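3. Study Area and Survey Method

3.1 Streets in the Flinstead district

Flinstead is a wonderful place to study pavement aging, and we chose it for exactly the reason its residents complain about it: almost every kind of asphalt distress can be found within a short walk. The district was laid out before car ownership was common, so its side streets are narrow, and most of them carry parked vehicles along both curbs from early morning until late at night. Resurfacing has been done in small pieces over many years. A single block may hold three generations of asphalt, each with its own color, stiffness and pattern of wear, and the seams between them tell a rich story to anyone willing to look down.

The survey covered 40 street segments in the residential part of the district. A segment runs from one intersection to the next, and we left out the two arterial roads, which are maintained under a different contract and have a much thicker base layer. Within the 40 segments we recorded 1,582 separate distress features. Each was assigned to one of five classes: longitudinal crack, transverse crack, block or alligator cracking, patch deterioration, and pothole. Where two classes overlapped, for example a pothole opening at the corner of a patch, both were recorded and linked in the database so that we could later ask which came first.

That last question is the heart of this paper. Earlier surveys treat a patch as a repair, and once it is placed the feature disappears from the inventory. We treat a patch as a new object with a life of its own. It has edges, the edges let in water, and the pavement beside it has usually been weakened by whatever caused the first failure. Counting patches as part of the damage record changes the picture of a street a great deal, and we found the results exciting enough to rebuild our whole scoring scheme around them. 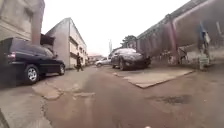
Figure 1. A narrow residential street with parked vehicles on both sides. The asphalt is heavily patched and cracked, with long fractures across the near surface.

3.2 Recording procedure

Segments were walked twice by a pair of observers, once in each direction. Walking both ways matters more than we expected. Fine cracks show up well when the light comes from ahead and can vanish when it comes from behind, and in our trial walks a single pass in one direction missed many of the narrow transverse cracks that a second pass picked up with ease. Observers marked features on a printed strip map at a scale of 1:500, then entered them into the database the same afternoon while the street was still fresh in mind.

Crack width was measured with a plastic comparator card at the widest point and at both ends. Patch edges were scored from zero (fully bonded, no visible gap) to four (edge broken away along more than half its length). Pothole depth was taken with a straightedge and a steel rule. Standing water was noted but not measured, and any feature filled with water was revisited after two dry days.

Parked vehicles are the great nuisance of this kind of work. The parking lane is also where drainage is poorest and where utility trenches tend to be cut, so leaving it out would hide some of the most interesting damage in the district. We handled this in two ways. First, return visits were timed for the weekly street cleaning hours, when one side of each street must be clear. Second, any part of the parking lane that stayed covered on every visit was marked as unobserved and removed from the area used to calculate density. We did not fill these gaps with estimates from the neighboring lane. The two lanes behave so differently that we felt any such figure would do more harm than good.

3.3 Patch Edge Index

The Patch Edge Index (PEI) is simple to calculate, and we hope others will try it. For each segment we add up the length of all patch edges, weight each length by its edge score, and divide by the observed area of pavement. A street with one large, well-bonded patch gets a low value. A street of the same size with many small patches in fair condition can score far higher, even if the total patched area is identical. The index therefore rewards fewer and larger repairs, in keeping with what road crews have told us for years about where new cracks start.

We compared PEI with the Fakhoury condition score already used by the district. The two agree well on streets in very good or very poor condition. They part company in the middle, and it is here that PEI earns its keep: among segments rated "fair" by the Fakhoury score, those with high PEI values had more potholes along patch boundaries, while those with low values had damage spread more evenly across the surface. Section 4 looks at this group in detail.

3.4 Limits of the survey

All fieldwork was completed before the November frosts, so the record says nothing about freeze and thaw within the study period. Segments less than 50 meters long were combined with the next segment on the same street. We also had no reliable dates for many of the older patches. Trench permits gave us an installation year for utility cuts, but general repairs made by hand crews were rarely logged, and for these we relied on relative order: a patch that cuts across another is the younger of the two. This works beautifully on streets with many overlapping repairs and poorly on streets with only a few, so age-related findings are reported only for segments where at least half of the patches could be placed in sequence.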